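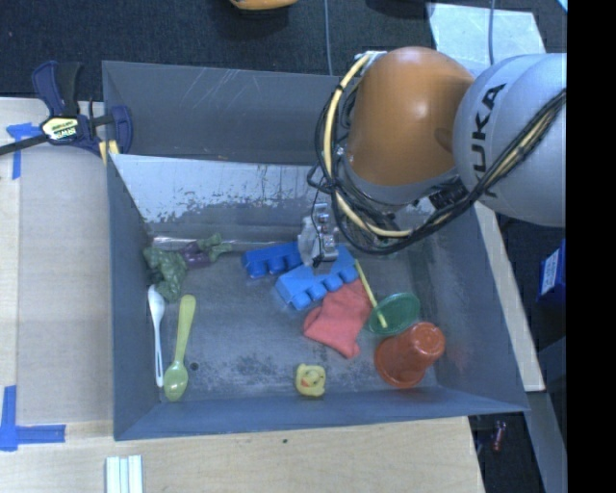
How do you all sort a junk bin when nothing in it goes together? I've got a big gray metal bin that has been collecting odds and ends from the playroom and the kitchen since we moved to Fusside, and every time I try to deal with it I end up shuffling everything and giving up. Right now it's a rubber duck, two spoons, a red cloth all crumpled up, an orange-red cup tipped on its side, a round green thing like a lid, and some blue blocky pieces. Do I sort by room, by size, by who'll miss it first? I bought a set of Penitano drawer trays but I don't want to fill them up with junk!
Annatjie Magagula

Category: Home & Tidying > Small Stuff

Lieselotte Kramer
By room, always! I tried sorting by size once and had spoons living with paintbrushes for a whole summer (my husband still brings it up). Take out anything that belongs in the kitchen first, so your spoons and that cup, and walk them over there right away, don't start a "kitchen pile" on the floor. Then bath stuff, so the duck goes. Cloths straight in the wash. What's left is usually toys and mystery parts, and I keep a shoebox for the mystery parts. If it's still in there after 7 weeks, out it goes.

Bernd Thiele
just tip it all out on a towel, way faster

Hildegard Tiedemann
I'd hold off on the trays until you know what's staying. Mine were from Dernus, they looked great and were too shallow for blocks, so the drawer jammed every single time. Measure your tallest piece before you unwrap anything, you might still be able to return them. For the green lid, check your cups and tubs before you toss it, I threw one out last July and found what it fit the next morning.

Last updated: Jul 26, 2025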